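How to pickle bitter melon (quick fridge method)

Posted in: Preserving, Vegetables
Jump to recipe | Print | 917 comments

Quick one today, I have a stove going in the other room. People keep asking for the pickle from the February supper so here it is. Makes two quart jars. Keeps a month in the fridge, ours never lasts that long.

This is a fridge pickle. Do not put it in the pantry. Not tested for canning, please stop emailing me about canning.

What you need

4 medium bitter melons, pale green, firm
2 carrots
1 small red onion
1 thumb of ginger
5 cloves garlic
2 or 3 hot chiles, optional
Coarse salt, 3 tablespoons
White cane vinegar, 2 cups
Water, 1 cup
Sugar, 3/4 cup
Black peppercorns, 1 teaspoon

Apple cider vinegar works too. Check the label says 5 percent acidity. Rice vinegar is usually weaker, skip it.

Picking the melons

Paler is milder. Dark ones with sharp little ridges are a lot more bitter, fine if you like that, I'd mix half and half the first time. Press with your thumb. Should feel like a firm cucumber. Any yellow or orange patches, put it back, the inside is already going soft and the seeds turn red.

Size doesn't matter much. Long ones are easier to slice evenly. If you grow your own, pick early, they go from perfect to mush in two or three days when it's hot out.

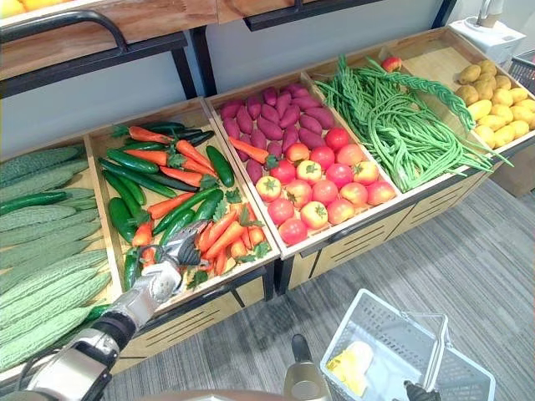
Step 1. Wash and split. Rinse under cold water, scrub between the ridges with a soft brush. Trim both ends. Cut in half the long way. Scrape out seeds and the white spongy stuff with a teaspoon. Get all of it, a grapefruit spoon is even better if you own one.

Step 2. Slice. Quarter inch half moons. Thinner than that and they go limp by day three. Carrots into matchsticks, onion in thin rings, ginger in coins.

Step 3. Salt. Melon only, in a big bowl, all 3 tablespoons. Squeeze it hard with your hands for a minute or so. Leave it 30 minutes. You'll get a puddle of green water in the bottom, pour that off. Rinse twice. Taste a piece. Too salty, rinse again. Then squeeze by the handful in a clean dish towel until it stops dripping.

Rodel Pangilinan, who gave me the base recipe, salts his for a full hour and doesn't rinse the second time. Too much for me but his whole family eats it that way.

Step 4. Brine. Vinegar, water, sugar, peppercorns in a small pot, not aluminum. Bring to a boil, stir till the sugar disolves, turn it off. Let it sit 10 minutes. Pour it on straight from the boil and the carrots lose their crunch.

Step 5. Pack. Clean jars, hot soapy water, rinse well. Layer melon, carrot, onion, then garlic and ginger wherever they fit. Chiles down the side. Pack it snug but leave a half inch at the top. Pour in warm brine to cover. Tap the jar on the counter to get the bubbles out, top up if it drops.

Step 6. Wait. Lids on, cool on the counter, into the fridge. You can eat it the next day. Better on day three. Best after a week imo.

Notes

Still too bitter? Blanch the squeezed slices 30 seconds in boiling water then straight into ice water. Drain really well. You lose some crunch.

Want it less sweet, go down to 1/2 cup sugar. Don't cut the vinegar.

Cucumber version: same brine, skip the rinse, salt for 15 minutes only. Eat within two weeks.

Garlic turned blue? Acid does that sometimes. Fine to eat.

Cloudy brine, fizzing, slimy slices or a smell that's off, throw the jar out.

Always use a clean fork. Fingers in the jar is how you get mold.

What to eat it with

Grilled pork, fried fish, garlic rice. Ehsan Rostami put it in a lamb wrap with yogurt and I've been doing teh same ever since. Chopped small in egg salad is good too. Save the leftover brine for salad dressing, one part brine to two parts oil.

Prep: 25 min. Salting: 30 min. Cook: 5 min.
Yield: 2 quarts

Next up: green mango, same jars, different brine.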